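Black curtain with cut-out letters, how to keep it flat?

otiagirl
We hung a black fabric sheet over the white wall behind our clothes rod and put letters on it. I got the fabric from Bellden for $21. It won't stay smooth. Any ideas short of buying a new one? 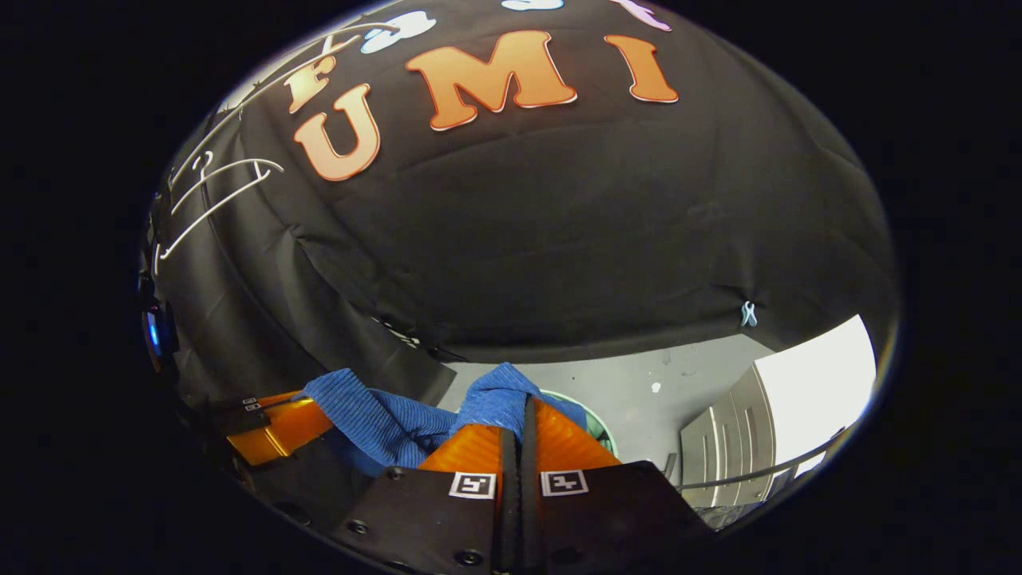

jogi_sews
Fabric that wide will always sag if it only hangs from the top. Steam it first, then weight the hem. The creases in yours are worst across the middle, under the orange letters, and one small blue clip on the lower right isn't going to pull that out. I'd run a chain through the hem.

plainhem
Disagree about the chain. It drags on the top clips and they slip. I put 12 clips on mine and left the bottom alone - fine since February.

jogi_sews
Depends on the clips. Binder clips hold a light chain.

otiagirl
Mine are small black binder clips. I could add more before I try the chain. The other problem is the rod, it's right in front and the hangers cover part of the lettering. 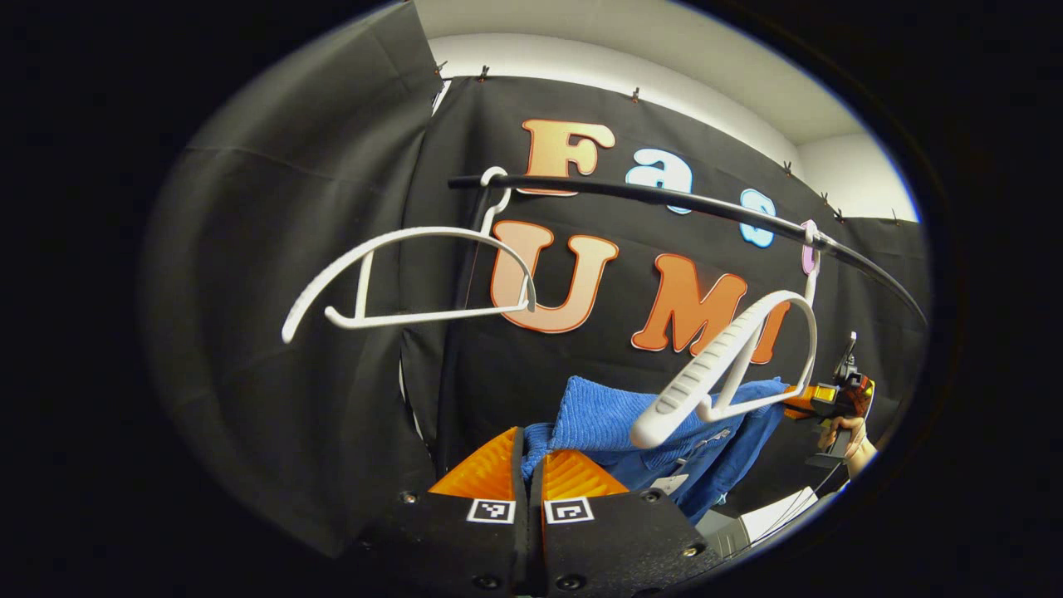
I don't want to move the rod if I can help it, so the letters may have to go higher.

plainhem
Move the rod. Peeling letters off leaves marks on black.

jogi_sews
Not if you stitched them. Are they glued?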